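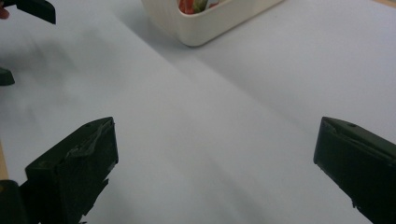
## Why does a white container have a gray shadow?

I love tables. Big, pale, plain ones are my favorite, and I'll tell you why - they're the best place in the whole house to go hunting for shadows.

Take a cream-white plastic container and stand it on a pale tabletop. Almost the same color, right? You might think it would vanish. But you can still spot it easily, and one of the things helping you is the faint gray shadow down on the table beside it.

So what is a shadow, anyway? Light travels in straight lines. It zooms out from a lamp or a window and keeps going until it bumps into something. When it bumps into the container, most of it bounces off, and the patch of table behind gets less light than the rest. Less light looks darker to us. A shadow is a place where some of the light is missing!

### But why gray and not black?

I asked my neighbor Amparo Arango this when I was about your age (she taught science for years and had a drawer full of flashlights). She told me to look up. Light was coming from the lamp, sure, but it was also bouncing off the ceiling, the walls, even my yellow shirt. All that bouncing light sneaks in from the sides and fills up the shadow a little. That's why so many indoor shadows are soft and pale, with fuzzy edges.

### Try it yourself

You'll need a light-colored table, a plastic tub and 2 flashlights.

1. Stand the tub on the table and make the room as dark as you can.
2. Shine one flashlight from the side. Look at the shadow. Is the edge sharp or fuzzy?
3. Lift the flashlight up high. What happens to the length of the shadow?
4. Now switch on the second flashlight and shine it from the other side. How many shadows can you find?

I like to tape down a big sheet of paper and draw around each shadow with a pencil, then put the time next to it if I'm using sunlight. My best one was from a morning in June, and it was so long it ran right off the paper and I had to finish it on the back of an envelope.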